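Home > Automation > Two-Arm Benchtop Cells > Setup & Care

I've been running the Caldeira two-arm cell on my bench at Hevisbridge since June, and I get asked a lot how I keep it behaving, so here's my routine!

Both arms sit on one rail. I snug the rail bolts first, then the bases, then go back over the rail (yes, again). Next comes the cable. Leave a proper loop at the wrist, because a tight one will tug on the connector every time the arm folds up. I swapped 2 wrist leads before I learned that one.

Gripper fingers get a wipe with a dry cloth every 49 hours, and I replace the pads at up to 70. The Vurnent pads fit fine, just don't overtighten the 4 little screws.

After any of that I run a snack sort. Floppy, shiny packaging is a great test – if the jaws are even slightly out of line you'll know fast. The pad kit ships from Lastosard with its own hex key.
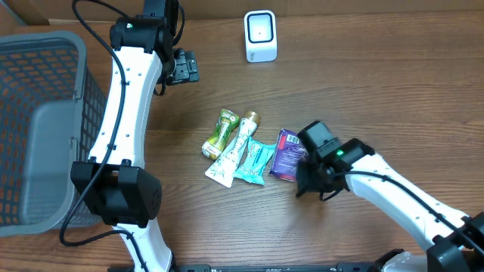
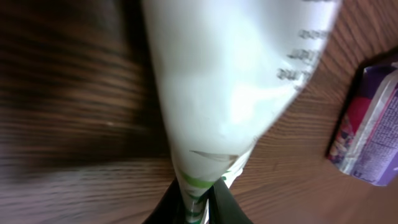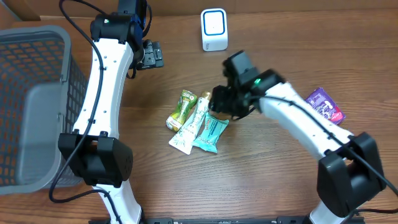 Snack packages on the wooden bench, from the head camera (first and last) and a wrist camera (middle).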